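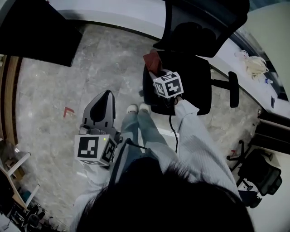

Figure 1. Office chair on the marble-patterned floor.

3.2 Floor surface and the noise of moving chairs

The complaints collected in the first part of the study came mostly from people who work below other offices. They described short, low sounds that begin without warning, and many of them named chairs as the source. We therefore decided to study the floor surface separately from the building structure, which was treated in Section 3.1.

Hard floors are now common in the offices of Vekimetti. They are easy to clean and they keep their colour well, but they give little help against impact sound. Howlader and Gunawardena had already observed this in their July survey of the Garrido building, where the tenants of the lower floor put up with the noise for a long time before they reported it. An office chair like the one in Figure 1 has a small contact area with the floor, so its weight is carried on a few points, and each joint between tiles can produce a small shock.

We compared 3 floor conditions: bare tile, tile with a thin mat, and carpet. In each condition the same chair was pushed along a straight line of 400 centimetres, and the sound level was recorded in the room below. The chair carried a load of 80 kilograms. The windows were kept closed and the ventilation was turned off during all recordings.

The thin mat reduced the sharp part of the sound clearly, while the low part remained almost the same. With carpet both parts were weaker. We did not expect such a small difference between the mat and the bare tile at low frequencies, and we return to this question in Section 4. One limit must be mentioned already. The rooms at Deltero have a thicker slab than the rooms at Garrido, and for this reason the results of the two buildings should not be put together in one average.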